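Line tension and bar trim on a second-hand kite

Nov 7, 2009
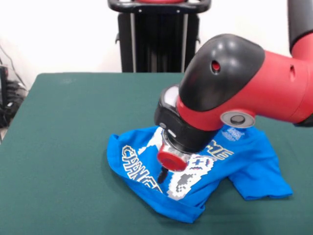

Red arm, green cloth.

I bought a used 12 metre kite in June and it has taken me most of the season to get it flying straight. What follows is the order I did things in. Anyone with an older four-line bar will probably recognise the symptoms.

The kite pulled left. At first I put it down to my own hands, as I tend to weight the front one, but with the bar centred on the chicken loop and no input at all it still drifted to the left edge of the window within a few seconds. It also back-stalled whenever I sheeted in past about two thirds. Two separate faults, as I found later, and treating them as one cost me several sessions.

Line length first. I pegged all four leader ends to a fence post at the Fanham reserve, walked the lines out and pulled the bar level. The left rear line was 15 mm shorter than the right. The front pair matched each other. Rear lines are thinner on this bar and carry less load, so they creep less than the fronts over time. After a couple of years both rears end up short relative to the fronts, and that accounts for the stall. The left-right difference is a separate matter and in my case came down to a knot. A previous owner had retied the left leader with an extra turn, and it had bedded down so hard I had missed it on the first inspection.

I retied it with the aid of a marlin spike and a fair amount of swearing, then moved both rear pigtails out one knot. Checked again under tension: level to within what I can measure with a steel rule.

One note on tension. Lines measured slack will tell you nothing useful. I hang off the bar with a harness hook and let the lines settle for a minute before reading anything. Vullo, who make the bar, sell replacement line sets that come pre-stretched, and I would fit one if the fronts were any longer. As it is there are still two knots of adjustment left on the pigtails.

Next, the bladder. The leading edge was losing pressure over an afternoon, enough that the wingtips went soft and the kite turned late. I pumped it to 7 psi, sealed the valves and left it overnight in the garage. By morning it had dropped noticeably. Soapy water on the one-pump hoses showed a small leak at the second strut, under the clamp. A new zip tie fixed it. Put the tail of the tie facing away from the canopy, and file the cut end, or it will chafe through the dacron.

The first proper test was at Jacobs Point in a steady side-onshore breeze. Centred bar, hands off, kite parked at 12 and stayed there. Sheeting all the way in slowed it down, as it should, without the stall. I then took it up the beach to check the relaunch, which had been sluggish, and it rolled off its back on one steering line. I suspect the short rears were responsible for that as well, but I changed too many things at once to say.

I have since done the same check on Alex, my board-bag name for the old 9 metre, and found the rears short on that one too – by less, and evenly. One knot out and it was sorted.

Remaining jobs: the depower rope is furry where it runs through the centre hole, and the plastic insert has a groove worn in it. Replacement rope is cheap. The insert is not sold separately, so I will turn it through 180 degrees and get another season from the unworn side. The pump hose also needs a new nozzle, as the current one is held on with electrical tape.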